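Lorndale Library to Extend Opening Hours at Thambiah Street Branch

February 16, 2019

The Lorndale Public Library will extend opening hours at its Thambiah Street branch beginning in May, following a public survey carried out over the winter. The branch will remain open until 9 p.m. on four evenings a week and will open on Sunday afternoons for the first time since the building was enlarged.

The survey drew 2427 responses from residents of Lorndale and the neighboring Zader district. Later closing was the most frequent request, ahead of additional parking and a larger selection of large-print books.

"Many of our readers work full days and reach the branch only minutes before the doors close," said Anwara Jayawardena, director of the library. "The new schedule gives them an evening to read, study or borrow – and it gives students a quiet place to work during the examination period."

The longer hours will be funded by the city for an initial period of 14 months. Two part-time positions will be created at the circulation desk, and applications are being accepted at the main office on Nalico Avenue. Current staff will be given first choice of the evening shifts.

The loan period for books and recordings is unchanged. Cardholders may continue to return items at any branch, and the outdoor return slot will stay open overnight.

The children's room will close at 7 p.m. as before. Families may use the main reading room after that time, provided that children under 10 are accompanied by an adult.

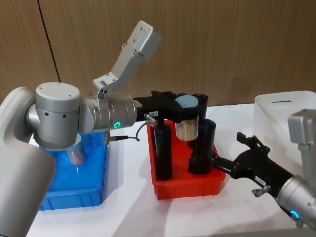 Meeting Rooms

Both meeting rooms at the branch may be reserved for evening use under the new schedule. Requests should be made in person or by telephone at least 14 days in advance. There is no charge for nonprofit groups based in Lorndale.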